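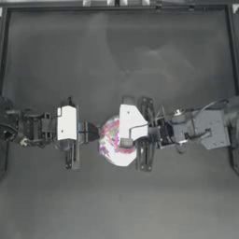 Can I switch my sourdough starter from rye to all-purpose without killing it?

Asked in Baking and Bread, September 3, 2015

Hi all, longtime reader and first time asking anything. I've had a rye starter going since early spring and it's been great, but the store near me in Mornton quit carrying the rye flour I like (the Ernholm stone ground one, in the brown paper sack) and I'm tired of driving across the county for it. I've got a huge bag of plain old all-purpose in the pantry and I'd like to just use that.

So I tried it. I fed it all-purpose two days in a row, and now it's runny, it smells kind of like nail polish remover, and it barely comes up the side of the jar. With rye it used to double before lunch! I keep it on the counter next to the toaster and our kitchen was really hot for most of August, if that matters. I feed it once a day in the morning, same amount of starter and flour and water, by spoon, no scale.

Did I wreck it? Should I go back to rye and start over? And is there a way to do this slowly? My sister-in-law told me to throw in some sugar but I haven't done that yet.

Also, kind of a side question, do I need to change my bread recipe once it's all white flour? I mostly make one round loaf on the weekend and pizza dough when I have leftovers.

3 answers

Answer 1 (marked as most helpful)

You didn't wreck it. That nail polish smell means it's hungry, and I've had mine smell so bad my husband thought something was wrong with the sink. It came right back.

Two things are going on, I think. Rye soaks up a lot more water than all-purpose does, so if you're using the same spoonfuls you've got a much wetter starter now, and a wet one won't climb the jar the way a stiff one will. The bubbles pop up to the top and go flat. It could be perfectly lively in there and you'd never know from looking at the side. The other thing is the heat. One feeding a day in a hot kitchen isn't much food.

What I'd do: dump most of it, keep a spoonful, and give it three spoons of flour and enough water to make something like thick pancake batter. Do that morning and night. Make the flour half rye and half all-purpose if you have any rye left at all. After a few days go to a quarter rye, and after that drop it. I moved mine over that way and it took 7 days before it was rising like its old self, so don't panic on day three, when it'll probably look worse (mine did, and I almost pitched the whole thing).

Skip the sugar. There's plenty in the flour for it to eat.

And please get a scale if you bake every weekend. Mine was cheap and it fixed half of what I was complaining about. A spoon of rye and a spoon of white flour don't weigh the same at all, so you really can't compare them.

For your bread, hold back a little of the water the first time. You can always work more in. I didn't, and I had soup. Pizza dough I never changed one bit and it's fine, maybe even better, it stretches nicer.

Answer 2

Agree with most of that, but I'd leave a pinch of rye in there for good. Whole grain gives it a kick. I put in a small spoonful with every feeding and a sack lasts me forever, so you'd only be making that drive now and then. Kahsay sells rye in bulk bins too if there's one by you, and theirs is pretty fresh. Keep the extra in the freezer.

Also move it away from the toaster!! I had mine by the coffee maker and couldn't figure out why it was going nuts every morning and then dead by dinner. If your house is still hot, use cool water to feed it, that slows it down some.

One more thing, check if your all-purpose is bleached. I've used both and the bleached took longer to get going. It works, it's just slower.

Answer 3

just buy a packet of yeast lol. I used to do the starter thing and got sick of washing jars

Comment from the asker

Thank you!! I found a cup or so of rye in the back of the cupboard, so I'm doing the half and half starting tonight. It's moved over by the window now. And yes, it's bleached, I just looked. Scale is on the list.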